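The Bed as a Second Living Room

Showroom beds are sold for sleeping. A remote, a bag of snacks and a pile of plush toys say otherwise.

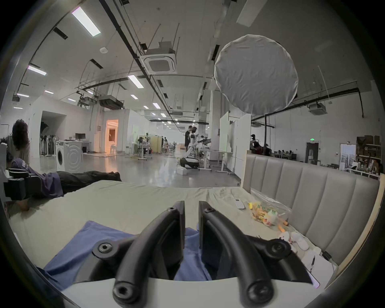
A bed in use: pale sheet, channel-tufted headboard, remote control, snacks within reach.

I have been reading bed catalogs for longer than is healthy, and I have yet to find one with a candy wrapper in it. The beds in them are flat and pale. There may be a tray with one cup on it. The pillows stand in order of size, and the person who owns all this has evidently gone out for the day, taking every cable with her.

Then you look at a bed that somebody has been lying on. A blue cloth has been dropped in a heap in the middle. The remote has ended up near the headboard, beside a clear bag of small things in yellow, orange, green and white wrappers. White plush toys have drifted to the edge, a sheet of paper is starting to curl, and a black cable runs along the mattress. This is the real furniture of the modern bed, and the people who make the other kind have very little to say about it.

The trade's answer, as far as I can tell, is the headboard. Tall, upholstered, with channels running up and down, it is this season's big idea, and it was last season's too. Grernutent put 8 of them in its September catalog, most of them gray, and called the range "a place to land." I sat against two in the store. They are comfortable in the way a padded wall is comfortable. Your shoulders are fine and the small of your back is left to make its own arrangements, so you pull over a pillow, which is what you did with the old headboard.

I am told the channels are practical. I have my doubts. A channel is a groove, and a groove next to a bag of snacks is a place for crumbs. The saleswoman suggested the brush attachment on a vacuum cleaner, used weekly. I would like to meet the household that vacuums its headboard every week, and I would like to know what else they do with their evenings. A wooden trim around the outside is a better thought, in my view. It wipes clean, and it takes the knocks along the top edge where fabric gets grubby first.

Next comes storage, the part of the business that never sleeps. Sasent sells a felt pocket that tucks under the mattress and hangs down the side, meant for the remote and a magazine. I used one for about 2 weeks. The remote went into it on the first night and after that lived on the sheet, where my hand could find it. The magazine stayed in the pocket the whole time, and I never read it. Derkenix makes a lap tray with a beanbag bottom and a raised lip, and that one I did keep, mainly for toast.

Sheets are a touchier subject. Pale colors are what the stores want you to buy, and a soft greenish gray is everywhere this winter. It looks very calm. It also shows chocolate from across the room. The old advice was to keep a throw at the foot of the bed and eat on that, and it is still good advice, provided the throw goes in the wash now and then and doesn't spend the month balled up in the middle. Wrapped candy is a sensible choice on a pale sheet. The wrappers, of course, then need somewhere to go, and a small bowl on the floor will do it without a catalog number.

As for the cable, I have read a great deal about clips, sleeves and little adhesive channels. Vondráček, the small bed shop I like best, drills a hole in the back of its bedside shelf and leaves it at that. You feed the cord through, and it comes out where you want it. Try to keep it off the mattress, where it gets leaned on and rolled over.

The toys I would leave alone. Every guide to the grown-up bedroom wants them in a basket by nightfall, and every basket I have seen is empty by breakfast.

What does a proper headboard cost, then? The Grernutent I sat against longest was $164 on sale, without the frame and without delivery. For that you could have a decent reading lamp, a firm wedge cushion and a spare set of sheets in a darker color. I know which I would be glad of at ten at night with the remote somewhere under the blanket. The headboard does look nice from the doorway, and if you spend much time in your doorway it may be worth the money.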